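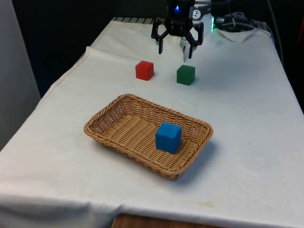

Lok-yiu Tam wants to know whether the cloth should be on the list at all, as it isn't a toy and it never gets handed to a child. Fair question, and I've kept it on. Little hands pull at anything that hangs over an edge, and the front of ours does hang over.

So, the April check of the block table at Fellis, my comments as I went round. I did it at 16 minutes past two, after the Sturna lot had cleared off and I could hear myself think.

1. Cloth, general state. PASS WITH COMMENT. White, a bit creased, and there's a yellowish-brown mark near the front. I'd love to blame tea but I've no idea. Please wash it before the next session, and if the mark won't shift, don't bleach it to death, just put it on my pile.

2. Cloth, how it lies. NEEDS DOING. It rides up at the side into a fold, and a cube put down on a fold tips over, and then we have tears! Smooth it from the middle outwards. I'd still like clips, but the ones from Walczak were so stiff I couldn't open them myself, so they've gone back.

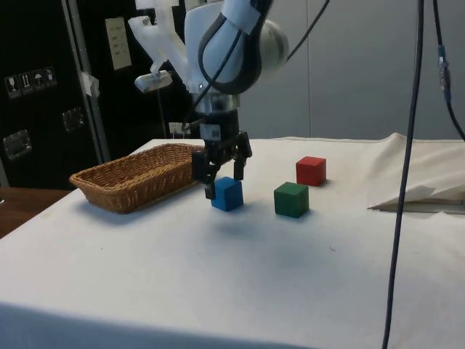 3. Cloth, bits and specks. NEEDS DOING. A quick brush before anything goes out, please. Shake it outside and not over the carpet (you know who you are).

4. Basket, rim. Run a finger right round the braid, slowly, both directions. I found no loose ends this time. The old basket failed on this very point and I was picking wicker out of my cardigan for days. PASS.

5. Basket, inside. Tip it up and tap the bottom - you'd be amazed what collects in a weave. Feel along the corners too. PASS.

6. Basket, where it goes. On the left of the cubes for the sorting game, well in from the edge. It's shallow, so even the smallest ones can reach in without leaning on it. PASS.
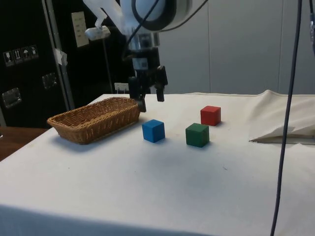

7. Cubes, all present. Red, green, blue. PASS. If one is missing at tidy-up, look in the folds of the cloth first, then under the radiator.

8. Cubes, paint and corners. I rubbed each one with a damp white hankie and no colour came off. Corners feel fine, no splinters. PASS, and a gold star for the blue one, which gets dropped the most.

9. Cubes, cleaning. Wipe and dry, never soak. They're wood and they'll swell. The Tundidum sheet says to leave them overnight in a bowl - ignore it, I've crossed that line out.

Still to do: items 2 and 3, and the wash. Initial next to each one when it's done and leave the sheet in the tray by the door.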